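Heating, cooling and lighting one tall room: a talk with Bijan Bahrami
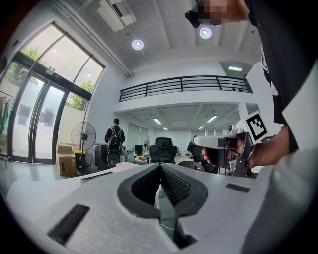

Page last changed: July 5, 2019

The Pelum office has a glass entrance on one side and a mezzanine across the room, and the space between them is open to the ceiling. Bijan Bahrami handled the building services when the company moved in. He works for Drundico, a small firm that converts storage and retail buildings into offices. Ladan Farahani manages the office for Pelum and joined us for the second half of the conversation.

The building dates from 2000 and was a furniture showroom before it was an office. Bahrami said the glass front comes from that period and was kept as it was.

"A showroom is designed to be looked into," he said. "The people inside walk through and leave. With an office you have the same people in the same chairs for the whole day, and they notice a difference of 2 degrees. The glass was the first item on my list and it stayed at the top."

The trees outside take part of the sun in summer. Bahrami did not include them in the cooling calculation. A tree can be cut down or lose its leaves early, he said, and the equipment has to be sized for the day when the shade is gone. Farahani later told me that the tenants on the next lot had asked the landlord to trim the branches on their side, and that she had asked for the opposite on hers.

I asked why the air conditioning was hung from the ceiling when the people are on the floor. Bahrami said that the choice was between hanging units and floor cabinets, and that floor cabinets would have needed space along the glass.

"Cold air falls, so hanging a unit is fine for cooling," he said. "Heating is where you pay for it. In winter the warm air goes up and sits on the mezzanine level, and the people by the doors keep their coats on. We set the vanes steep for heating and flat for cooling. Somebody has to change them over, and it has to be written on a calendar."

The changeover was missed in the first year. The vanes stayed in the winter position until July, and the desks directly under the outlet got all of the cold air. Farahani described the result as "one cold desk and a warm building." The change is now part of the service contract with Plisenen, the company that cleans the filters.

The standing fan near the doors was Farahani's purchase. It has a black cage and a yellow-and-black base, and Bahrami told me he had no objection to it.

"It is a workshop type of fan, and it is loud on the top setting," Farahani said. "On the low setting you can hold a phone call beside it. I tried two quieter ones and they did not move enough air to matter in a room this high."

Bahrami's advice on fans in tall rooms is to aim them across the room and slightly up. Aimed at people, he said, a fan gets turned off by whoever is nearest to it. Aimed past them, it mixes the air and stays on. He would have preferred a slow ceiling fan over the open part of the room, and it was in his first drawing. It was taken out to save money, along with a second thermostat upstairs. The thermostat was put back 6 weeks after the move. The ceiling fan was not.

We then went through the lighting, which is in two systems. The tall part of the room has round recessed lights in the main ceiling. Under the mezzanine, where the ceiling is low, there are rectangular fluorescent lights.

"People ask why it does not match," Bahrami said. "The distances do not match. A lamp that is right at full height will glare at you when it is just over your head. Under the mezzanine you want a wide panel with a soft output. You also want it on during the day, because the daylight from the doors does not reach the back wall at a useful level."

The two systems are switched separately. On bright days the high lights can be turned off and the low ones left on. In practice, Farahani said, everything is turned on by the first person in and turned off by the last person out. She has asked Drundico for a price on a daylight sensor and has not decided.

Changing a lamp in the high ceiling requires a platform, and the platform has to come in through the double doors. This sets a rule for the floor near the entrance: anything placed there must be movable by one person. Farahani keeps to it with some effort. Deliveries are set down inside the doors – there is no separate receiving area – and cardboard boxes get stacked there until someone claims them. The clothing rack by the glass was put there for the same reason.

"I would like a closet," she said. "A closet is a wall, and a wall there blocks the light and the platform. So it is a rack."

The mezzanine railing is black metal with horizontal bars. Bahrami said a glass panel railing was discussed and rejected on air movement. With open bars, air can pass over the edge of the deck at floor level. With solid panels, the deck holds its warm air like a tray. The drawback of horizontal bars is that they can be climbed. The office has no public access and no children in it on a normal day, and the inspector accepted the design. Farahani asks visitors with children to stay downstairs.

The pipe that runs along the ceiling on the entrance side was left exposed. Boxing it in was priced and dropped. Bahrami said he argues for exposed pipes wherever the client can stand the look, as a leak is found on the day it starts.

I asked both of them what they would change. Farahani named the noise. The room has hard surfaces and a lot of height, and a conversation at the entrance can be heard upstairs. A set of sound panels has been ordered from Liepiņa and will go on the underside of the mezzanine, between the lights.

Bahrami named the doors. "Every time they open, the room loses what I put into it," he said. "A small lobby with a second pair of doors would fix that. It needs 13 feet of depth to work with deliveries, and I was told I could not have it. I still have the drawing."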